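Betreff: Re: Karierte Tischdecken, Wachstuch oder Stoff?
Liste: Gedeckter Tisch und Küche
Datum: August, 21:40 Uhr

Hallo in die Runde,

ich hatte die Frage von neulich schon fast vergessen und bin jetzt doch noch einmal darüber gestolpert. Ich zitiere sie unten, damit alle wissen, worum es geht.

> Liebe Liste,
> ich suche eine Decke für unseren Küchentisch, an dem wirklich alles
> passiert: Frühstück, Hausaufgaben, Marmelade kochen, Kirschen entsteinen.
> Stoff mag ich lieber, aber ich wasche mich dumm und dämlich. Wachstuch
> kenne ich von meiner Oma, und das roch und klebte im Sommer an den
> Unterarmen. Ist das heute besser? Und wenn ja: Muss es dann gemustert
> sein, oder sieht einfarbig auch nach etwas aus? Unser Geschirr ist
> hellblau, ich habe Angst, dass es mit Karos zu bunt wird.
> Der Tisch ist 2000 mm lang und 795 mm breit, also eher schmal.
> Danke euch!

Also: Ja, es ist besser geworden, und zwar deutlich! Ich habe im Frühjahr auf eine beschichtete Decke umgestellt und will nicht mehr zurück. Meine ist die Vemar von Stendov, grün-weiß kariert, Meterware von der Rolle. Gerochen hat sie die ersten Tage ein bisschen (ich habe sie einen Nachmittag über die Balkonbrüstung gehängt, danach war Ruhe), und kleben tut da nichts, auch nicht bei der Hitze im Juli.

Zum Muster: Unbedingt Karo! Einfarbig hatte ich davor, in Creme, und da sieht man jeden Krümel und jeden Rand vom Teeglas. Auf den Karos verschwindet das alles, bis man dazu kommt, einmal feucht drüberzuwischen. Und mit hellblauem Geschirr geht das wunderbar zusammen, ich habe nämlich selbst welches. Das Grün hat ja zwei Töne, einen dunklen und einen hellen, dazwischen ist genug Weiß, und dann kommt noch Obst dazu, und alles leuchtet. Ich könnte mir da stundenlang Mandarinen hinlegen – und mache das auch. 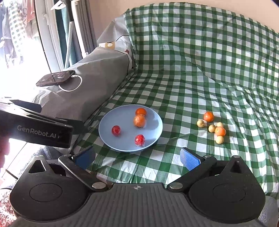

Bei uns zu Hause kam dazu prompt der Einwand, das Grün sei ja schön und gut, aber so eine Beschichtung werfe eben Falten, und die bekomme man nie wieder heraus, bügeln könne man sie schließlich nicht. Stimmt halb. Bügeln würde ich auf keinen Fall, aber wenn man die Decke aufgerollt statt gefaltet lagert, kommen die scharfen Knicke gar nicht erst hinein. Die weichen Wellen stören mich ehrlich gesagt kein bisschen. Wer es glatt haben will, legt sie mit der Rückseite nach oben in die Sonne und streicht sie nach einer Weile mit der flachen Hand aus. Das hilft schon viel.

Noch ein paar Sachen, die ich vorher gern gewusst hätte:

Bei deiner Tischbreite würde ich den Überhang nicht zu knapp nehmen. Ich habe zuerst zu sparsam zugeschnitten und dann noch einmal bestellt, was mich sehr geärgert hat. Schneiden geht mit einer normalen Haushaltsschere, und das Karo ist dabei Gold wert, weil man einfach an der Linie entlangfährt. Säumen muss man nicht, da franst nichts.

Heiße Töpfe gehören nicht direkt drauf, das ist wie früher. Beim Marmeladekochen lege ich 3 Korkuntersetzer von Gosto hin, dann passiert nichts.

Flecken: Kirschsaft und Tomate gehen weg, wenn man sie nicht über Nacht stehen lässt. Kurkuma ist ein Kapitel für sich. Ich habe einen gelben Schatten, der seit Ostern da ist und immer blasser wird, vielleicht erlebe ich es noch, dass er ganz verschwindet. Kugelschreiber habe ich mit etwas Spiritus weggerieben, aber bitte erst an einer Ecke probieren.

Obst lasse ich übrigens gern einfach auf dem Tisch liegen, wenn der Teller voll ist. Auf der Stoffdecke hatte ich immer Druckstellen und Saftflecken, jetzt wische ich einmal drüber. Nur sollte man öfter mal nachschauen und die Früchte wenden, vor allem im Sommer.

Falls dir Grün doch zu viel ist: Die Nasr gibt es mit kleinerem Karo, die hatte ich im Laden in der Hand. Etwas dünner, dafür fällt sie an den Ecken schöner. Für einen Tisch, an dem gearbeitet wird, würde ich trotzdem die dickere nehmen.

Hat jemand von euch Erfahrung mit den runden Decken, die schon eingefasst sind? Für den Balkontisch überlege ich nämlich auch gerade, und da hätte ich gern etwas, das bei Wind liegen bleibt. Klammern habe ich, aber die finde ich so hässlich!

Viele Grüße aus der Küche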